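Threads > Areti Sotiropoulos > Well water, start to finish

Areti Sotiropoulos
July 12, 2018

1/ A few people asked how we ended up drinking from our own well after all the back and forth this spring. Long thread. I'm not a plumber or a chemist. This is one house on one hill outside Drovgate.

2/ The house came with a drilled well and a filter in the basement that the seller called "the system." The system was a blue housing with a cartridge in it. The date written on the cartridge was older than our dog.

3/ The water tasted fine. Slightly metallic if you let it sit in a glass overnight. We drank it for 6 weeks before it occurred to either of us to have it tested. I'd always lived on city water and it just wasn't a thing I thought about.

4/ If you're on a private well, testing is usually your job. In our county there's no yearly letter and no one comes by. I had to call the health office to find out which labs take samples from homeowners.

5/ The first test was the basic one: bacteria, nitrate, pH, hardness. You pick up the bottles, and the bacteria bottle has a bit of powder in it already. Don't rinse it out. I rinsed it out. They gave me a second one.

6/ Take the screen off the faucet before you sample. Run the cold water a good while. Don't touch the inside of the cap. Then drive it straight over in a cooler — our lab wants the bacteria bottle the same day and stops taking them at two on Fridays.

7/ Results: nitrate low, pH a little acidic, hardness moderate, total coliform present, E. coli absent. The lab said to disinfect the well and retest, and to boil what we drank until then. So we boiled.

8/ My neighbor Oğuzhan Bayram has been on the same hill a lot longer than we have and he walked over to look at the wellhead. The cap was cracked and there were earwigs under it. He said that would do it.

9/ New cap, sealed kind, from Stiltia. The old bolts had rusted solid and took most of a Saturday. If I did it again I'd soak them the night before.

10/ Then the chlorine. Plain unscented bleach, the amount worked out from the depth of the water and the width of the casing. The county has a table for it. You pour it in, run a hose back down the well, open every tap until you smell it, and leave it overnight.

11/ Things I forgot: to bypass the filter, to take the ice out of the freezer, and that the washing machine counts as a tap. The dark towels are now a different color.

12/ Flushing it out took a day and a half. Run it outside, well away from the septic tank and anything you want to keep alive. I killed a patch of grass by the shed. It's coming back.

13/ Cost so far, for those who asked. Basic test $38, twice. With the cap, the bleach, a new filter housing from Veseck and a plumber for the part I didn't want to touch, the whole thing came to $1,512. Most of that was the plumber.

14/ Second test: coliform absent. I taped it to the fridge.

15/ Because the pH is on the low side I also wanted lead and copper checked. Acidic water can pull metal out of old pipes, and ours are old. That one is a first-draw sample, taken in the morning before anyone runs a tap or flushes. Put a note on the bathroom door.

16/ There are cheap color kits too, where you add drops to a tube and compare it to a card. I use one for pH in between. They're fine for watching a number drift. I wouldn't use one to decide if a kid can drink the water.
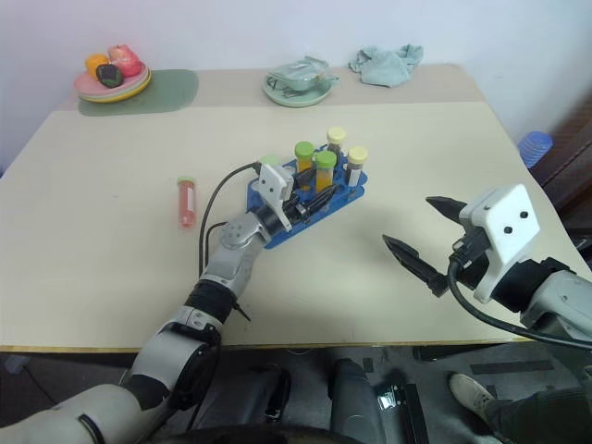

Tubes in a blue rack, green caps and pale yellow caps.

17/ Lead came back below the limit, copper a bit up but also below. The lab suggested running the kitchen tap for a minute in the morning, so we do. The first jug goes on the tomatoes.

18/ Someone asked about the company that tests your water free at the kitchen table. We had a visit from one. He put drops in a glass, it went cloudy, and he had a softener brochure out before I'd sat down. Cloudy meant hard. Hard isn't unsafe. Get your own numbers first.

19/ What I keep now: a folder with both reports, the well log (Fragkou, the drillers, still had it on file and mailed me a copy), and a note of when the cartridge was changed. The log gives the depth, which you need for the bleach table.

20/ Next test is in August, bacteria only. After that once a year, and any time we get flooding or the taste changes. I'll add the result here when I have it. Replies are open if you've got a question about the cap — I have opinions about the cap.

Contact | © 2018 Areti Sotiropoulos | Back to top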